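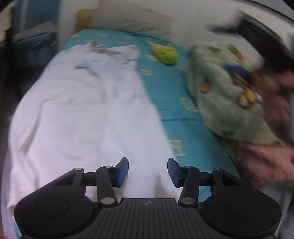
Teal sheet, beige pillow, small green plush.

Wiltidlow Scents: Your Questions

How long does a spray last?
Sterkar runs to nine hours on skin. On a wool scarf it will still be there in November, whether you want it or not.

Can I spray my bedding?
Pillow mists, yes. Perfume, no – the oils can stain.

How many sprays is too many?
Two is plenty. At four, the elevator empties.

Why does Valereo smell different on my sister?
Skin varies. So do sisters.

Can I return an opened bottle?
Within the trial period, if it's mostly full. We do look.

Is Hagedorn coming back?
We have 1,405 emails asking this. It returns in the fall, in the small bottle only.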